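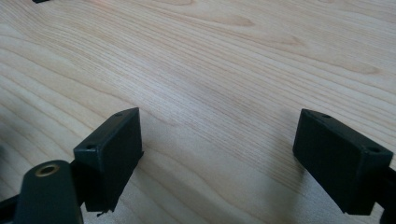 Attachment 1: tabletop, bare wood, grain running across to the right

Ticket #453 - Dining table, finish gone dull and grabby after cleaning
Opened by: Kiros Kahsay
Product: Stison table, pale wood top
Status: Resolved (see last entry)

First message

Hi Dukness support! I bought one of your Stison tables last June and I've been really happy with it, so please don't read this as an angry email. I love the grain on this thing. It has those big wavy bands with an arch shape up at one end, and a darker tan streak off to the side that I've gotten weirdly fond of. The wood is very pale in the attached picture, and the light in there is pretty bright and washes the top half out a bit.

My problem is how it feels. When I slide my palm across it, there's a patch near the window end where my hand sort of catches. It isn't sticky like jam, more like a glass that came out of the dishwasher with film on it. It doesn't show in photos at all (I tried plenty of angles, believe me) and you really have to touch it. Paper drags on it too. My daughter does her homework there and she complained before I noticed anything.

What I've been using: a damp cloth most days, and once a week the Clukeo spray, the one with the orange smell. I've been spraying it straight on the table. Is that the issue? Do I need to sand it? I really, really don't want to sand it.

Reply from Dukness support

Hi Kiros, thanks for the clear write-up. Please don't sand yet. What you describe sounds like cleaner building up on the surface. Could you try the following and let us know?

1. Stop using the spray for now.
2. Mix a few drops of plain dish soap into a bowl of warm water. Wring the cloth out hard.
3. Wipe one small test area, going with the grain.
4. Wipe again with clean water, then dry right away with a second cloth.
5. Wait until the next day before you judge it.

Also, do you know if your table is the oiled or the lacquered version? It should say on the label under the top.

Second message

OK, I crawled under there with a flashlight. The label says lacquered, batch 22, and there's a stamp I can't read next to it.

I did the soap test on a spot near the corner. First cloth came away gray, which was a little embarrassing - I thought I kept a clean table! Next morning that spot felt better than the rest, so I think you're right about the buildup. But it still isn't as slick as the far end, where nobody sits and I hardly ever spray.

One more thing, in case it matters. I put a coat of Oei furniture wax on it around the holidays, only on the window half, and then I ran out of wax and forgot all about it. Sorry, I probably should have led with that.

Reply from Dukness support

That helps a lot! Wax on top of lacquer doesn't have much to soak into, and the spray has likely been mixing with it. Soap and water will only take off part of it. Repeat the soap wash up to 5 times, changing the water each time, and leave a day between washes. If it still drags after that, write back and we'll talk about a wax remover that is safe for your finish. Please skip the scrubbing pads and anything with vinegar.

Third message, January 31, 2024

Update! It took four washes. I did the whole top each time, even the good end, so I wouldn't wind up with a two-tone table. After the third one I honestly thought I was stuck, it felt about the same as before, but the fourth did it and the paper slides again. My daughter has tested it with a lot of paper.

The color looks the same to me and the tan streak is still there. The finish is a soft kind of matte with just a little sheen when the light hits it, which is how I remember it from the store.

Two small questions before you close this. Can I go back to the Clukeo if I spray it on the cloth first? And is there any wax you do recommend for lacquer, or should I leave it alone?

Reply from Dukness support

Great to hear it, Kiros. Spraying the cloth is fine, once a month at most, and dry the table afterward. No wax needed on the lacquered version. I'm marking this one resolved, and you can reopen it by replying to this message.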